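Notebook, Tuesday, 9:40 a.m.

Picked up the withdrawal queue bug again for the Flundetti build. Players who ask for a payout while a bonus is still open get the "pending review" screen, which is correct, but the screen then stays up after the bonus is closed. Support has been clearing these by hand. Sajib says the oldest one he found went back to the start of June.

Reproduced it on the test site with the Claralitz wallet switched on. Steps, so I don't have to work them out again:

Open a new player, deposit 80, take the welcome bonus. Play any slot until the wagering bar moves. Ask for a payout of 20. Cancel the bonus from the account page. Go back to the cashier. The payout still reads as pending, and the cancel button is gray. Logging out and in does not help. Clearing the browser does not help either, so it's on our side and not in the page.

With the Claralitz wallet off and the old wallet on, the same steps work. The payout is released as soon as the bonus is gone.

11:15

Gayan thinks the bonus service sends its "closed" message before the wallet has saved the new balance. The wallet reads the old balance, sees locked money, and puts the payout back in review. After that no other message arrives, and it sits there. I put extra logging on both sides and ran the steps 13 times. Stuck 7 times. In every stuck run the closed message was ahead of the balance write. In the runs that worked it was behind. That's good enough for me.

Two ways to fix it:

Make the bonus service wait for the wallet to answer before it sends anything. Simple, but it ties the two together, and Csaba has spent most of the spring pulling them apart.

Or have the wallet check its held payouts again after every balance write. More work for the wallet, though the held list is short for any one player. I prefer this one.

Asked Anwara whether the license rules say anything about how long a payout may stay in review. She says our own terms promise a time and that's what we are held to, so the stuck ones count against us whatever the cause. She wants a list of every affected account before the fix goes out, with the date of the request and the date it was paid. Sajib is pulling it.

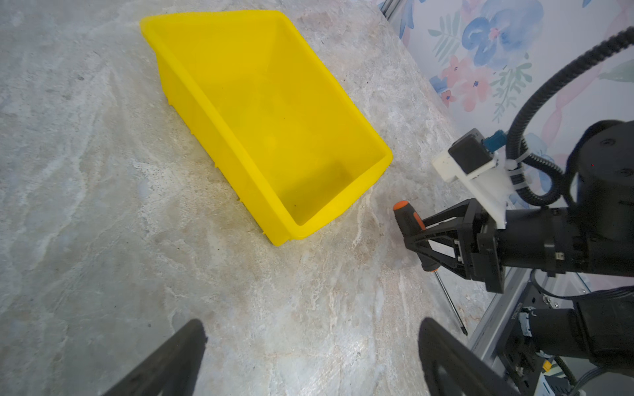
Yellow bin, marbled tabletop.

2:30 p.m.

Wrote the second fix. On a balance write the wallet now looks up held payouts for that player and runs the release check on each, oldest first. First try was wrong: it released two payouts against the same balance when both were held. Moved the check inside the same lock as the write and that stopped.

Ran the steps again, 20 times, none stuck. Also ran them with two payouts held and with a bonus that runs out on its own instead of being canceled. Both fine. Did not test a bonus that support removes from the back office. That goes through a different call and I need Selvaraj to show me where it lives.

Side matter, the Dewulf tables. The live roulette from Dewulf reports a bet as settled when the ball drops, and the wheel result comes a moment later. For that moment the wagering bar counts the bet and the balance does not. It corrects itself, but if a player cancels the bonus right then we could be in the same hole from a different direction. I have not been able to hit it by hand. Gayan has a script that might.

4:50 p.m.

Selvaraj found the back office call. It skips the closed message completely and edits the bonus record. So a payout held under a bonus that support removes has only ever been released by the nightly job, which explains some of the older complaints from Dindport players that we put down to slow banks. Opened a separate ticket. The new check will not catch it unless the balance changes too.

Left for tomorrow: Gayan's script against the roulette tables, the list for Anwara, and wording for the cashier screen. "Pending review" tells the player nothing — Csaba suggests saying which bonus is holding the money and linking to it. Fine with me if the text fits on a phone.

Fix is on the test site only. Not to go live until the list is done.

Comments

Csaba Farkas: Agree on the second option. Please keep the release check out of the deposit path for now, I'd like to see the load first.

Sajib Kanagaratnam: List is half done. Some of the early ones were paid by hand without a note, so the paid date has to come from the bank file.

Selvaraj Herath: The back office call is also used for free spins. Worth a look under the same ticket.

Gayan Sheikh: Script is running against roulette now, will add the logs here when it finishes.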